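Rekha Lobo has been fitting out workrooms for 8 years, mostly for people who sew, mend shoes or repair small appliances at home. Her business, Cundik, is just her, a van and a rented unit behind the Merard building. When I visited she was in the middle of finishing a room for a client and talked while she worked.

The first thing she brought up was perforated metal. She uses it in almost every job.

"People ask for drawers," she said. "They always ask for drawers. Then they put everything in the drawers and can't find it. I try to get them to take one panel and live with it for a month."

She buys her panels painted, usually in a gray-green that she settled on after trying white and black. White showed every mark in the first client's shop, she said, and black made a small room feel smaller.

"The green is easy on the eyes. You can look at it all day. I've had two people complain about it and both of them kept it."

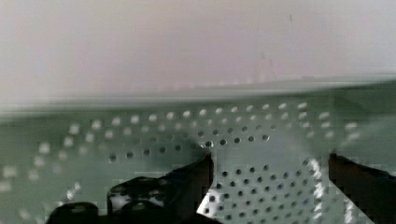 Lobo is particular about holes. She wants them small and round, and she wants them close together. Slots look neat in a catalog, she said, but the hooks slide around in them. She also asks for a plain strip left along the edge of each sheet, with no holes in it, so there is something solid to hold when she carries it up a flight of stairs.

"I cut my hand on one that had holes right out to the end. That was an expensive afternoon."

Her prices are not secret. The last full room came to $1,160 with labor, and the most she has charged for one is $2,000. That job was for Hema Rodrigues, who alters wedding clothes and wanted the whole thing done before December.

"She called me every day," Lobo said. "She was right to. I was behind."

I asked what she would do differently if she started over. She thought about it while looking for a screw.

"Buy fewer hooks. I bought a box from Rao, some 84 different kinds, and I use four of them. The rest are still in the van."

She has two more rooms booked and is not taking new work until those are finished. After that she wants to redo her own unit, where the tools are still kept in drawers.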